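For my project I picked the least glamorous topic in the class: cable mess. My question was simple — how much nicer does a shared desk get if one person sits down and coils everything, one cord at a time?

I worked at a white desk with a monitor, a computer case and a pile of network-colored spaghetti (yellow, blue, green, black, you name it).

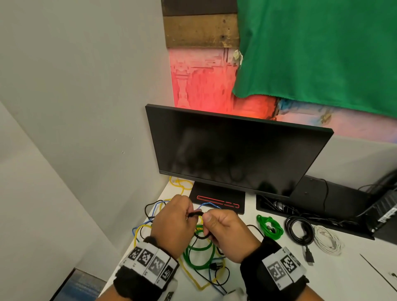 Black cable in the first one, white cable in the second, and plenty still to go in both.

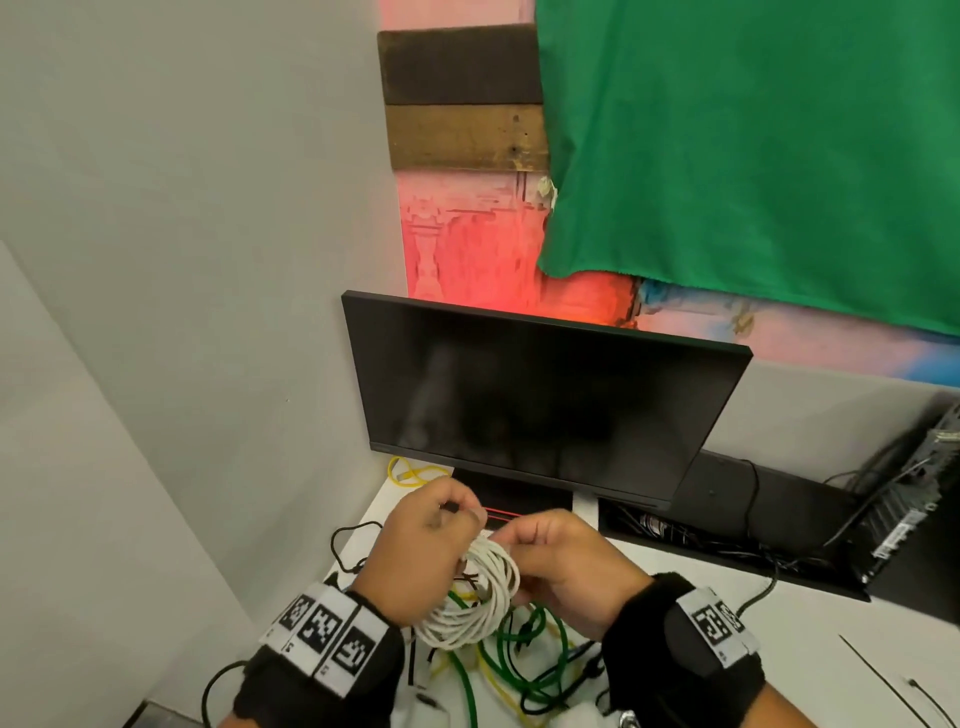

*Teodor Rusu*

**How I did it**

I started with the short cords, and I'm so glad I did! Once those are out of the pile the long ones slide free much more easily. For each cable I found one end, pinched it, and made loops about as wide as my hand. The long yellow one fought me the most — it had wrapped itself through the green one, and pulling only made it worse. I ended up pushing slack back into the knot until it opened.

I budgeted six minutes per cable, following the Restevard method from our reading (loop, tuck, tie, label). That was plenty for the thin cords and nowhere near enough for the yellow.

**What I'd change**

I'd switch to over-under coiling from the start. My first few coils were wound all in one direction and they sprang open when I put them down. I'd also write the labels before sitting down, with the pen and tape ready. Haziq Khoo read my draft and asked about the cords in the tray to the right of the monitor. I left those alone, so they don't count in my results.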